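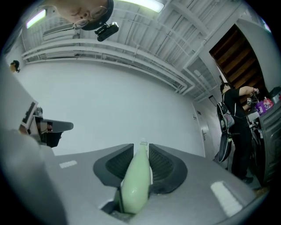
Home Open tickets Solved Log in

Police log page showing burglaries twice, and one arrest under the wrong town

Status: open, waiting on customer

Hi all, it's me again with the Wurnside police log. Quick background for whoever picks this up: we run a small crime and courts site, and every morning the Brenuneo feed pulls in the overnight incident reports from two departments, Wurnside and Plesen. It gets turned into that long list people read with their coffee. Mostly it works great!

This morning it didn't. I opened the page at 6:40 and there were 163 entries, which would be a heck of a night for us. I scrolled down and the same garage burglary on the Plesen side was there twice, same report number, same time, but one copy said "Plesen" and the other said "Wurnside." Then I found a stolen trailer doing the same thing. Then a DUI arrest that only shows up once but is under the wrong town, and that's the one I'm worried about, as the Wurnside chief's office has already called me on it (politely, but still).

What I tried so far:

Cleared the page cache. No change.

Turned the Siqueira plugin off and on. The list went blank for a minute and came back with the duplicates still in it.

Re-ran the import by hand for the overnight window only. Now I have 118 entries. Better, but the trailer is still doubled and the DUI hasn't moved.

Looked at the raw file from Plesen. I'm no expert, but there's a new column in there called "resp_agency" that I don't remember from before. On the doubled ones it's filled in with Wurnside, I guess for when their officers help out across the line. On the others it's empty.

So my guess is that the import is reading the helping department as a second location. Does that sound right to anybody?

Update, 9:15. Gervásio Furtado, our courts reporter, went through the printed log at the Plesen front desk and says the real number for the night is 100 for both towns together. He also caught that the DUI was a Plesen arrest with a Wurnside officer backing up, so that fits. I've pulled that one entry off the page by hand and put a correction at the top. I'd still like the fix to come from the import — I can't be hand-editing arrests every morning, and getting somebody's arrest wrong is the kind of mistake I lose sleep over.

Update, 11:30. Support asked me to map "resp_agency" to nothing in the field settings and run it again. Did that. The trailer is single now, yay! Count is down to 100, same as Gervásio's. I put the DUI back and it came in under Plesen where it belongs.

Still broken: the archive. Anything from October that came in before I changed the mapping is still doubled, and the search box says 1,171 results for "burglary," so please don't quote that number to anyone. I tried rebuilding one day of the archive and it added a third copy of everything (??), so I stopped right there and restored the backup.

Two questions before I touch it again. Can I delete the archive for the month and import it fresh without breaking the links people have shared? And do corrections we typed in by hand survive a fresh import, or do I need to copy them out first? There are a few in there where charges were dropped, and I really don't want the old versions coming back.

I can send the raw files to whoever wants them — just tell me where.

4 comments 2 shares 1 person has this problem

Contact support | Terms | Privacy | Copyright Brenuneo, all rights reserved | Back to top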